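Handout 6: Setting up the two-arm cell and keeping it healthy
Solside summer course, practical robotics strand
Notes by Canan Çetinkaya, updated 10th July

Before you start

Bring last week's joint sheet, the one with your scribbles on it. I'm going to lean on it quite a lot and I don't want to reprint the sign conventions (we spent long enough arguing about them the first time!).

Today is all about one cell: the two-arm robot in the brick room, standing at the long wooden table. Everything we do is in the simulator. Selim Tuncer's group gets the hardware in the second half of the course and you'll be handing your settings over to them, so please set the thing up as if somebody else has to live with it. I've inherited cells where the only record of the home position was a sticky note, and I'm still a bit cross about it.

The room is called Cheetham in the project list. The robot is Giluvville. The launcher is Iruveck, same as for the gripper exercises, so you already have it installed. If you missed that session, ask Duygu Işık for the install notes before the practical and save yourself an hour.

Getting the cell up

Open Iruveck, choose Cheetham, and leave it paused. I know it's tempting to press run straight away and watch things move, but an unpaused cell with the wrong home pose will swing an arm through the table before you've found the mouse. Paused first, always.

With the cell paused:

Load the robot description and read the messages in the console. Properly read them. A missing collision shape shows up there as one dull yellow line, and it's the cause of half the strange behaviour people bring me.

Set the physics rate to 1000 steps a second and the controller to 50 updates a second. These are the numbers the hardware group expects, so don't go hunting for nicer ones. If your laptop can't keep up, the simulation will run slower than the clock on the wall, and that's fine for today. What you mustn't do is drop the physics rate to make it look smooth. The fingers start sinking into things and you'll blame the gripper.

Check that the bridge is listening on port 1741. If Iruveck says the port is busy, you've probably got an old copy still running in the background from an earlier try. Close it and start again.

Place the robot base. The base goes in before the table is adjusted, never after. I'll say more about that in a minute.

Load the table objects last.

Then save under your own name. Please don't save over the shared cell. Somebody did that in March and we lost an afternoon putting it back together.

Base, table and who moves for whom

A question I get every time is whether to move the robot to suit the table or the table to suit the robot. My rule for this cell is that the robot base stays where the file puts it and the table moves. All our saved arm poses are measured from the base, so if you nudge the base by a whisker, the poses still play back happily in joint space but the hands end up somewhere new relative to everything else in the room. You won't get an error. You'll get a gripper closing on air and a long face.

So, table. You want its long side running away from the robot towards the corner of the room, with the near end close enough that the left arm can come over the top without stretching flat out. An arm at full stretch is a miserable thing to control. Small changes in where you want the hand turn into big changes in the joints, and the elbow starts making its own decisions. Keep a bend in it.

Height matters too. Bring the left gripper down until it's just clear of the tabletop, stop, and look at it from the side using the free camera. Going by the robot's own view is risky for this, as you're looking from above and behind the hand and the gap is very hard to judge. I've been doing this for years and I still get it wrong from that view.

Setting the two start poses

We don't start with both arms in the same place. The left arm is the working arm in this exercise and the right one is parked.

For the left, I like the gripper low over the middle of the table, fingers towards the far end where the objects are. From there most reaches are a push forward and a small correction, and you're not asking the shoulder to do anything dramatic. Open and empty, please, before you save it.

For the right, fold it up so the forearm points upwards and the gripper is clear of the table altogether, out over the floor. Watch the door frame when you do this. It's on the same side, and it does have a collision shape even though people assume it's decoration. Rotate the wrist through its range once the arm is parked and check that nothing lights up in the contact panel.

When you've got both, go back to the robot's view and see what you have lost. The torso shell takes up the bottom of the picture whatever you do, so don't waste time tilting the view to get rid of it. What you care about is whether the working hand hides the objects. My own start pose has the left gripper over the wood, the right one up beside the door frame, and the mug, the blue box and the two black things still in sight at the far end.
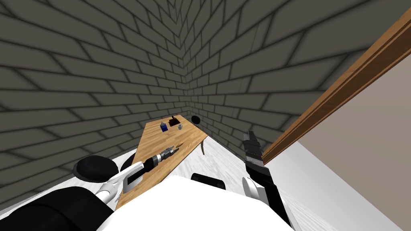
The objects are small from up there

I want you to notice how little of the view your objects get. The mug is a pale speck compared with the arm in front of it. If your detector was tuned on close-up pictures it will struggle, and turning up the sensitivity mostly gets you false alarms in the brickwork. Those thick black mortar lines are wonderful at pretending to be edges of boxes.

Two things help. You can crop to the tabletop before you run the detector (the crop tool is under View, Region), or you can slide the objects nearer. Do the crop first. Moving objects changes the exercise for everybody you want to compare with, and Zerrin Soylu, who marks the logs, will spot it immediately.

Dark objects deserve a bit of extra care. A black thing in front of a dark grey wall is asking for trouble, particularly the round one close to the right-hand wall. If your detector keeps losing it, try the depth channel before you start fiddling with the lighting.

The shakedown

Once it's set up we do a shakedown, the same one each time. There are six checks. Do them in this order and write down what you got, including the boring results.

1. Hold test. Unpause, send no commands, and watch the joint readings. The arms should stay put. A slow sag in the shoulder usually means gravity compensation is off.

2. Single joints. Move each joint a little each way, left arm first. You're looking for the sign being right, so have the joint sheet next to you.

3. Gripper open and close, both sides. If the fingers arrive at different times, look at the coupling setting, and don't try to fix it by adding force.

4. Left arm down to the clearance height and back up. Contact panel open the whole time.

5. Right arm from parked to ready and back to parked. Slow speed. Door frame!

6. Both arms home together. I've left this till last on purpose: it's the one most likely to bring an elbow into the torso.

If a check fails, stop there and mend it before carrying on. I've had students tell me that check five passed "apart from a bit of clipping". Clipping is a fail. On the real arm it's a repair bill.

When things go wrong

The arm trembles while holding still. Nine times out of ten (my experience, please don't quote me in your reports) the gains are too stiff for the controller rate. Bring the wrist gains down first and leave the shoulder alone until you've seen what that did.

The arm moves correctly but the hand is offset by the same amount every time. Somebody moved the base. Load the original file, compare the two base entries, put it back.

The gripper goes through the mug. Check the physics rate, then check the mug has a collision shape at all. One version of the object pack went out without it, and Duygu has the corrected one.

An object jumps when you unpause. It was placed slightly inside the tabletop and the simulator is shoving it out. Lift it a touch and let it settle, then save it where it comes to rest.

Everything freezes, the console is silent, and you've changed nothing. Look at the bridge. Restarting the bridge on its own is quicker than restarting the cell and keeps your poses.

Looking after it between sessions

Simulated cells go off as well, in their own way. Joints don't wear, but files drift. People tweak a gain to get through one exercise and forget it. So at the start of every session, run checks one and four, even if you were the last person in. It takes a couple of minutes. At the end, send both arms home, pause, and save with a line in the log saying what you changed and why. "Various fixes" isn't a line, Selim will tell you the same.

Any time you change the robot description itself, do the whole shakedown again. Yes, all of it.

For next time

Send your saved cell and your shakedown notes to Zerrin before the next practical. Use the file name pattern from the course page. In the notes I'd like your two start poses as joint values, the table position measured from the robot base, and a few sentences on whichever check gave you the most bother.

If you want to read ahead, have a look at the section on collision margins in the Iruveck manual. Melahat Sönmez is taking the next lecture and she'll be starting from there. She goes quicker than I do, so have your cell open and paused when you sit down.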